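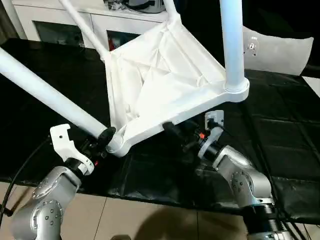

Both arms of Mirani holding the white seat from below, in the back room at Briltelska.

News from the back room: the two-armed project

Members who come to Briltelska in the evening have perhaps noticed that the back room is now used by a machine. I was asked to write something for the newsletter, so that people know what stands there, what they may touch and how they can join. I am one of three members who build it, and I do most of the wiring and the complaining.

The project has the name Mirani. It was first the name of a folder on my computer and it stayed. The aim is modest when I write it down: two arms on one table should take a simple piece of furniture with tube legs, turn it over, hold it steady and fit the legs. We chose this in November, when our workshop in Dretumov had received new seats and we spent a whole evening on the floor with them. One person held, one person pushed, and the third looked for the leg that had rolled under the cabinet. We thought that this was a fair task for a robot with two hands.

What we have bought

The arms came from Fomer, a small dealer who takes back equipment from training centres. They were sold as a pair, without fingers and without any promise. One of them had a joint which made a grinding sound when it turned slowly, and we opened it, cleaned it and closed it again more times than I want to tell. The sound is gone when the room is warm. When the room is cold it returns for the first minutes, and I have stopped to worry about it.

For the whole project we have spent 3,978 euros until now. The workshop paid 577 of it, from the money for shared equipment, and the rest is ours. The biggest part is the arms, of course. After that come the power supply and the computer, and then a surprising sum for cables and connectors. I had made a careful list at the beginning and the cables had one line in it. They should have had a page.

The black sheet on the table was bought in the hardware shop. The seat is white and the fingers are white also, and on the old light table top our camera program often could not find where the seat ended. With black below it is much better. It is also shiny, which we did not think about in the shop, and the reflections give us another kind of trouble. If somebody has a large piece of dull black cloth at home and does not need it, please bring it. The creases in the sheet can stay as they are, they do not disturb.

How the work goes now

At the moment a person still guides the arms for the difficult parts. We record the movement and let the machine repeat it, then we change the position of the seat a little and see how much it can correct alone. For a movement in free air this is quite good. For a movement where both arms hold the same thing it is another matter, and I would like to explain why, as several members asked.

When one arm holds a leg and is wrong by a few millimetres, the leg is a few millimetres wrong and no more happens. When two arms hold one stiff thing and they do not agree about where it is, they begin to push against each other through it. You do not see much. You hear it, a small creaking in the plastic, and then the current goes up and the program stops both arms. In the first weeks this was our usual evening. We lifted, it creaked, it stopped, we took the seat out by hand and began again.

The cure was to let one arm be softer. The left arm now decides and the right arm follows, with its stiffness turned down, so it gives way a little when it is pushed. I was against this. I believed that we must measure the distance between the two bases better, and I spent many evenings with a steel ruler and a laser pointer. We did measure it better and it helped a little. The soft arm helped in one evening. I write it here so that the next person does not lose the same weeks.

Holding the seat in the air at an angle is the part which visitors like most. The fingers take it low at the joints, so there is a lot of seat above the hands and not much hand. For the machine this is a long lever. A small turn of the wrist becomes a large swing at the end of a tube, so we have made everything slow there. Please do not ask us to make it faster for your friends — we have tried it once, for our own friends.

The fingers of each hand are also a compromise. A hooked shape goes well under a round tube but it does not like a flat edge, and a flat shape is the opposite. We have changed the shape several times and keep the older ones in the box below the bench. They are labelled with dates and with short remarks, some of them not polite.

The part with the legs

For fitting, the seat lies upside down on the sheet and the legs stand up. It is calm work compared with the lifting. One hand holds low, near to where the leg meets the joint, and the other hand takes the same leg from its side. We have learned that both must be low. In the beginning we let the second hand hold high, as a person would do, and the leg bent away from the direction we wanted. A person feels this and corrects it without thinking. Our arms feel very little. They know the current in the motors and we must guess the rest from it.

The joint piece at the bottom of the leg is the other difficulty. It is a little soft, so the leg goes in and then comes back by a small amount when the fingers open. The program believed every time that it had finished. Now it waits, pushes a second time and only then lets go. With the waiting, one leg takes 60 seconds when all goes well. One of us can do it in the time of a sneeze, this is clear to us.

A loose leg is put down on the right side of the table before we begin, with the thick end towards the right arm. We tried to put it down parallel to the edge, very tidy, and then the arm had to twist its wrist almost to the limit to take it. Diagonally it is easier. If you help us in the evening and you find a leg lying in an untidy manner, please leave it so.

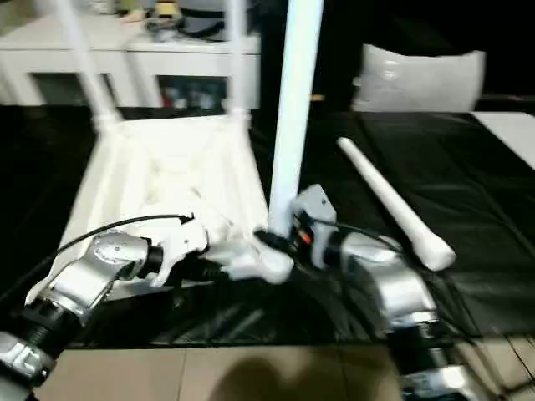 Cables

I give the cables their own heading, they have earned it. Each hand has a thin cable which must go back over its arm, and it must be long enough for the farthest reach and short enough that it does not catch on something. These two wishes do not meet. We have now a loop which stands free over the arm, fixed at both ends and nowhere in the middle. It does not look finished. We had a finished version before, with clips along the full length, and it pulled out a connector on the first evening, when the wrist turned further than I had calculated.

The small lights at the wrists are useful for this reason. When a light goes off, we look first at the plug and only after this at the program. I recommend this order to everybody who builds something with moving parts.

What I ask from the other members

The back room stays open for all. There are a few requests only.

When the arms have power, stay on the door side of the table. The stop button hangs on a cord at the door side also, and anybody may press it. You do not need to be sure. We prefer to start again ten times than to discuss afterwards if it was necessary.

Do not lay tools on the black sheet, not even for a moment. The camera program takes a screwdriver for a part of the task.

The cushion behind the table may stay there. Please do not put it on the table in front, for the same reason as the screwdriver.

If you must move the table, write it on the paper at the door. All recorded movements begin from the position of the table, and when it has moved by a finger's width we spend the evening searching for a fault in the wrong place. This happened in winter after the floor was cleaned. The floor looked very good.

What comes next

We would like to have the turning and the fitting in one run. Today these are separate recordings with a person between them who puts the seat in its starting place. The turning needs a good plan for changing the grip, as the hands must let go one after the other and take again, and while one hand is open the other carries everything. We have a version of this which works with an empty cardboard box. With the seat we have not dared yet.

I also want to measure the force in the fingers directly. There are cheap sensors for this and I have ordered a few from Fomer, together with a spare connector of the kind that broke. If a member has experience with such sensors, especially with the noise they collect beside motor cables, I would be very glad for a conversation.

We work on Mirani most evenings from seven, and it is better to come after half past seven, when the arms have warmed up and the grinding is over. Someone who can sew would be welcome too, for the cloth, if the cloth comes.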